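Week 4 handout - from pixels to a grasp
Robot Software Lab, notes to go with the lecture

Rushed these out after the session, so read them next to the slides. Anything marked (Q) you should be able to explain at the whiteboard.

Where we are

Last week: frames, hand-eye calibration, why the flange is never where you think it is. This week: the camera is on the wrist, the arm is over the table, and the software has to pick a part and a place to close the fingers. Sorting cell, electrical and plumbing parts, blue tray for the ones already sorted.

Software pieces, names as used in the repo:

Flultance - segmentation and labels, runs per image
Rulameo - grasp candidates from mask + depth
Addo - motion planner, joint limits, collision checks
Sorko - the task layer, decides what happens next

They talk over plain messages. No shared state. If you find shared state, tell me, it's a bug.

Masks before grasps

Flultance gives a label, a mask and a score. Rulameo never sees the label, only the mask and the depth under it. So a bad mask is a bad grasp, and the label can be perfect and it won't help you.

Shapes to worry about: open ones. Take the white pipe clamp. Centroid of the mask lands in the gap, on bare table. Top-down grasp at the centroid closes on nothing. You need to grasp across the band itself. Same sort of trouble with the brass valve, where the red handwheel and the body sit on one diagonal and the spokes break up the mask. The perforated metal top on the power supply gives patchy depth. 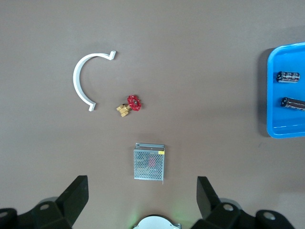
Grasp candidates

Rulameo samples 3,000 antipodal pairs per image over all masks, then throws most of them out. Order of the filters matters for speed:

1. width - pair wider than the finger opening, drop
2. normals - angle between contact normals too large, drop
3. table clearance - fingertip would go below the plane plus margin, drop
4. neighbors - swept finger volume hits another mask, drop

In the run from the lecture 1,336 were left after filter 2. Filters 3 and 4 are the expensive ones so they go last. (Q) What happens to the run time if you swap 1 and 4?

Scoring after that is a weighted sum. Distance to the mask's center of mass, depth variance under the contacts, wrist rotation from current pose. Weights in the yaml file. Don't tune them by hand against one image, you'll just learn that image.

Masking out the gripper

The fingers are in every wrist image. They move when the gripper opens, so a fixed mask is only right for one opening. We render the finger model at the current joint value and subtract it, dilated by a few pixels. Old branch used a fixed mask, please don't copy from it. Symptom of getting this wrong: Flultance reports a dark part near the bottom of the image that follows the arm around.

Also subtract the tray region before you look for new parts, otherwise Sorko will happily sort the same capacitor forever. The tray pose comes from its rim, fitted as a rounded rectangle. If the tray is only partly in view the fit needs at least one full corner - if there isn't one, use the last good pose and lower the confidence. 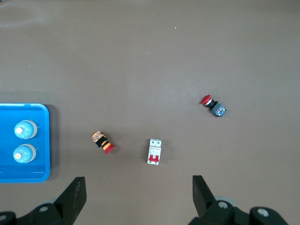 Choosing the order is Sorko's job, and the default rule is greedy: best grasp score first, ties broken by shortest move. Works fine while parts are spread out. It is less good when the cheap pick and the useful pick are different. With the breaker sitting between the two fingers and the red emergency stop button over to the right, greedy goes for the breaker if its score is even close, as the move is short. The e-stop is the harder one: domed cap at one end, rectangular block at the other, lying at an angle. Contacts on the dome slip, contacts on the block usually hold, and the center of mass term in the score doesn't know that. We add a flatness term for this, off by default, turn it on for the exercise.

State machine, short version

LOOK - SEGMENT - PLAN - APPROACH - CLOSE - CHECK - PLACE

CHECK reads finger width after closing. Zero width means missed, go back to LOOK. Width far from what the mask predicted means you have somthing, maybe the wrong thing, also back to LOOK but open over the same spot first. Two misses on the same mask and Sorko puts it on the skip list.

Timeouts: Addo gets 100 ms per plan. If it fails, take the next candidate, don't retry the same one with a longer limit. (Q) Why is retrying tempting, and when would it be right?

Exercise, due 5th February

a) Turn on the flatness term, replay the log, report wich picks change.
b) Write the centroid check: if the mask center isn't inside the mask, reject center grasps. Ten lines or so.
c) Run your version over the 100 logged images and hand in the table of grasps by class, plus your yaml.

Log format is the same as in the November set except that finger width is now in meters. It was millimeters. Check your plots.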